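4. Packing and folding the Midtbø tote

This is the section we get the most mail about, and it's our favorite too! The Midtbø is a soft bag with no stiff base and no lining, so a little technique goes a long way. Once you have the hang of it you can load it on any table in less than a minute – and fold it back down just as fast.

Maximum load: 3000 g
Strap length, each: 44 cm

4.1 Loading soft snack bags and pouches

1. Clear a space on a table and lay the tote down. Let it bunch up, there's no need to smooth it out yet.
2. Find the opening. Pull both straps outward and away from it so that they don't get trapped under whatever you load first.
3. Open the mouth of the bag with both hands and push the top layer back on itself.
4. Take one pouch and tuck its lower edge into the opening. Keep it upright, with the sealed edge at the top. It may lean a little.
5. Draw the cloth up around the pouch from the front and the back, a bit at a time.

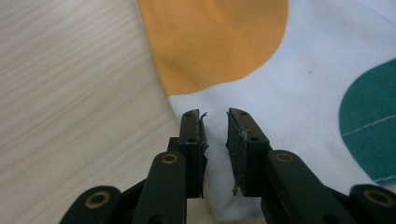
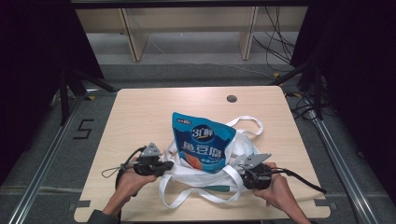 A blue snack pouch standing in the opening, with one strap looped up behind it.
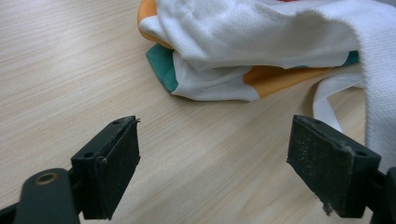

6. Lift by both straps and give the bag one gentle shake. The pouch should drop to the bottom.
7. Add the rest in the same way. Pouches up to 400 g can go in any order, and anything heavier goes in first.

Note: Cloth folds are great at hiding a strap. If the bag hangs crooked when you pick it up, set it down and feel along the opening for a strap that has slipped inside.

Caution: Foil pouches can have sharp corners. Do not force one past a seam. Back it out, turn it and try again.

4.2 Folding the empty tote

1. Shake out any crumbs and lay the bag flat.
2. Fold both straps down over the body.
3. Fold the sides in to meet at the center, then roll from the bottom up. A loose roll is fine – the cloth will relax on its own and the creases fall out with use.
4. Slip the roll into the Iltdale pocket sleeve (sold separately, item 1170) or just drop it in a drawer.

4.3 If something spills

Empty the bag right away and turn it inside out. Dab the spot with cool water and mild soap, working from the outer edge in. Do not scrub printed areas. Hang to dry by the straps, out of direct sun.

For machine washing, see section 5.

Guide revised Apr 14, 2021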